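Folding practice with a pair of hand-held grippers, part four

Welcome back, and thank you for all the kind messages about part three! By now you should have two grippers on the bench with their pads glued and their pivots moving freely, and I expect you're itching to pick something up. So we're leaving the workshop at Clurkham for the afternoon and going indoors, as cloth needs room and our bench is forever covered in somebody's clamps.

A bed makes a lovely big work surface. Sit at the foot of it, get comfortable, and lay one dark garment on a pale cover so the edges are easy to pick out (Ailsa Farquharson tried navy on navy in January and gave up after one sleeve). Fold it by hand first into a long bundle. Then bring the main gripper up square to the cloth with the fingers well apart, and keep the second one out to the side until you want it.
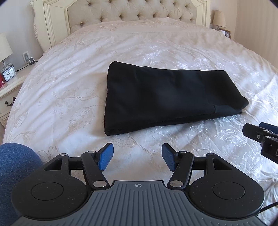
Fingers open towards the folded garment, second gripper waiting on the right.

Before you close on anything, look at the pads. They should face each other evenly, and if one leans, go back to part two and reset the arm. Squeeze slowly. You want to take the top layer or the whole stack, so decide which before you start, and if you get something in between just let go and try again. I still do this more often than I'd like to admit!

Once you can take hold of a corner without dragging the cover along, swap the second gripper to your other side and go through it all again. It feels dreadfully clumsy at first, rather like writing with the wrong hand. 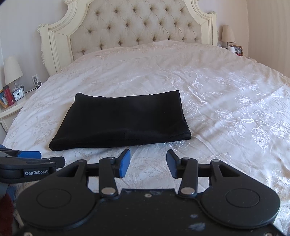

Second gripper over on the left, with the jaws of the main one open in front of the cloth.

Fraser Yule, who has far more patience than I have, did 200 practice folds before he felt happy, and he wrote every one of them down in a notebook. I stopped at 96 and had a cup of tea. Somewhere between the two is probably sensible.

When you've finished, wipe the pads with a dry cloth, check each pivot for play and coil the cables loosely. Part five is towels.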